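Hi all, quick update on the Nismont equipment money for July. We're in decent shape! Two of the hand-held grippers are paid for and in daily use, and I still have the Pultevik quote for a third sitting in my inbox (they've held the price so far, fingers crossed).

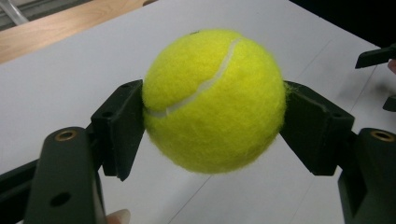

Spare parts are where I'd like to move some money. I had budgeted next to nothing for them, and then Egger sent over a price of $118 for a set of replacement fingers, so I'm asking to shift enough for 3 sets out of the travel line. The black fingers that pinch the tennis ball are the ones I mean, and I'd want the arms with the brass-colored inserts quoted separately, as Egger lists them on another page. Tennis balls come out of petty cash, so ignore those.

Still open: whether we rent or buy the arm from Toltach. I lean toward renting for 2 months and will send both numbers before the August call.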